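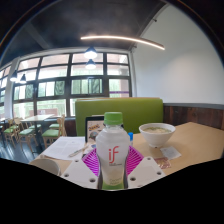

Robotics Club Forum > Student Projects > Handheld gripper: bottle task, localization drops out on approach

tneves
Posted 6 June 2018

Status report for the senior project group, plus a question. The task is to reach for a capped plastic bottle on a restaurant table, close on it, lift, and set it back down. All demos are recorded with the handheld gripper. No arm until the data is good.

We have 514 demos logged. 100 of those fail the trajectory check, and nearly all of the failures are in the last stretch before contact. The pose estimate is stable on the way in, then jumps sideways when the bottle fills the middle of the view. Calibration was redone in February and the reprojection error has not moved.

Is this a known problem with clear bottles, or is it our pipeline (Jundus, default settings)?

simao_b
Clear bottles are bad, but I doubt the bottle is your main problem. Your fingers and mounting plates move with the camera. If the tracker picks up features on them, it gets a large set of points that say "not moving" while the room says otherwise. Far away the room wins the vote. Up close, the background is partly blocked and the fingers win. Ribbed fingers are high contrast and full of corners, so they are about the worst thing you could leave unmasked.

Do you mask them?

tneves
We mask the bottom of the view with a fixed polygon. It covers the mount and the lower part of the plates. It does not cover the fingers, which move when the trigger is pulled.

simao_b
Then start there. Make the mask a function of jaw width. You already log jaw width.

chaltu.h
I disagree that it is only the mask. Look at the background as well. That room has a big gridded window, a plain white wall and a glossy floor. The window panes repeat, so a match can slip by one pane and still look fine locally. The wall gives you almost nothing. Reflections on the floor move with the viewpoint, and the tracker treats them as if they were fixed. We had sideways jumps at Mandale with full dynamic masks, and they went away when we moved to a different table.

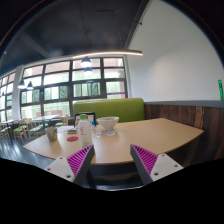
If I had to keep that table, I would build the map first. Do one slow pass with the jaws open, take in the booth, the chairs, the lamps and the wood paneling, and localize every demo against that map. Do not let each demo build its own. A demo is too short and too close to the table to give you a usable map.

simao_b
The pane-slip theory predicts jumps of a fixed size. Tiago, are yours a fixed size?

tneves
I plotted them. They are not. The spread is wide and there is no clear peak. Demo 3043 (the numbering is not consecutive, ignore the size of it) has two jumps of different lengths in the same approach.

simao_b
So, mask.

chaltu.h
Or reflections, which would not be a fixed size either. I would run both changes separately before deciding.

ermelinda_s
Project advisor here. Please do run them separately. Take 4 of the bad demos, reprocess with the width-dependent mask only, then with the shared map only, then with both. Post the trajectories, not just pass or fail. The check threshold was picked by hand and I do not want it to settle the argument.

One more item. In several demos the papers and the small items around the bottle have been moved between recordings. That is fine for variety, but the mapping pass must not treat them as landmarks. Mask the tabletop in the map.

ccalado
Question from the Gouveia team. Does masking the tabletop not remove your best close-range features? When we are near the object, the table clutter is most of what we can still track.

ermelinda_s
It does, for tracking. I meant in the saved map only. Keep the tabletop for frame-to-frame tracking inside a single demo.

ccalado
Understood. We use Jolto for the mask and it accepts jaw width as an input, if that saves anyone some work. The config format is poorly documented. I can post ours.

tneves
Please do. I will rerun with the mask first - it is the smaller change - and put the plots in this thread.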